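This site uses cookies to remember your reading settings. Accept | Manage choices

Karkora (block game)
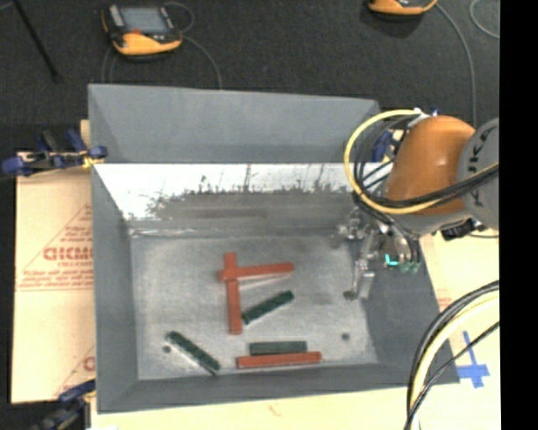
BORNLOW, March

Karkora is a tabletop game of laying and blocking, played with short bars in contrasting colors, and it has been a fixture of kitchens, ferry cabins and church halls around the town of Bornlow for longer than most families there can remember. Red and green are the colors most people picture when they hear the name, though older sets come in nearly anything that was left in the paint shed.

The usual game is for 2 players, although a slower and much noisier version for partners is popular at holiday gatherings. Players take turns laying a bar so that it touches at least one already down. A bar with both ends covered is said to be "asleep" and can't be built on again, and the player who puts the last bar to sleep wins the hand. A match runs to 5 hands, with a break for tea that is traditional – and, in some households, strictly enforced.

Where the game came from is a matter of friendly disagreement. One story has it carried inland by salt traders, who are supposed to have played with offcuts from their crates. Another ties it to Bugti, a dice game from the same valley that shares a good many of its words, including "asleep" and the much-loved "lodger," meaning a bar that touches only one neighbor. The two games may simply have grown up side by side, as neighbors do.

Children generally learn a gentler form known as Prustley, in which sleeping bars may be woken once per hand. It makes for long, forgiving games and is a lovely way to spend a rainy afternoon with a grandparent. The spring meeting in Bornlow still opens with a round of it, and in a good year draws more than 900 visitors, many of whom come as much for the plum cake as for the play.

Related articles
Bugti (dice game)
Prustley rules
Bornlow spring meeting
Tile-laying games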